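Laundry bag

A laundry bag for washing (also called a mesh wash bag, a wash net or a lingerie bag) is a closed bag of open fabric in which clothes are put before they go into the washing machine.
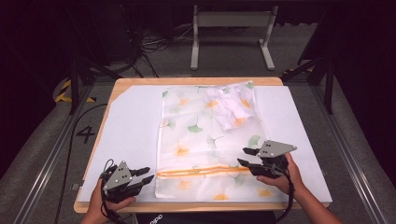
What is a mesh laundry bag used for?
It keeps delicate or small clothes separate from the rest of the load, so that they are not pulled, twisted or caught on hooks and buttons during the wash.

Description

The bag is most often made from polyester net. The holes must be wide enough for water and detergent to pass, but small enough to hold back a sock or the end of a strap. Plain white is the usual colour. Printed bags are also sold, for example with ginkgo leaves in green and orange on a white translucent mesh, and the zip may have a bright colour such as orange, which makes the opening easy to find.

Shapes

Flat rectangular bags are used for shirts, blouses and underwear. Round or cylindrical bags, sometimes with a stiff ring inside, are made for bras. Larger bags with a drawstring can take a jumper or a small blanket, although a drawstring opens more easily than a zip when the drum is spinning.

Fine mesh gives more protection and holds back some of the lint. Coarse mesh lets more water through and is preferred for dirty items. Some bags have two layers of net with a thin sponge between them.

Closing

Most modern bags close with a plastic zip. At the end of the zip there is often a short piece of elastic, called the zip garage, and the slider is pushed under it before washing. Without this cover the slider can move back by itself, or knock against the door glass. A zip that has become stiff can be rubbed with a little dry soap.

Use

Clothes are turned inside out where this is possible, hooks are fastened, and the bag is filled loosely. A bag that is too full does not wash well in the middle, and the garment comes out with hard creases. In her household guide Clean Linen at Home, the Austrian author Annelies Wallner advises to fill a bag only to half and to put no more than 2 shirts in one bag. She also advises to wash light and dark clothes in separate loads even when they are in bags, as the dye passes through the net with the water.

After the wash the garment is taken out at once and dried outside the bag. Socks are an exception in many homes: they are dried in the bag, which is hung from the line by its loop.

Care and storage

The bag itself needs little care. It is rinsed when detergent powder has stayed in the seams, and it is dried open. High heat in a tumble dryer can make polyester net shrink or become wavy. Small holes can be closed with a few stitches, but a torn seam near the zip is difficult to repair at home. Bags are stored flat or folded in a drawer, with the zip closed.

See also

Clothes peg
Drying rack
Hand washing
Pillowcase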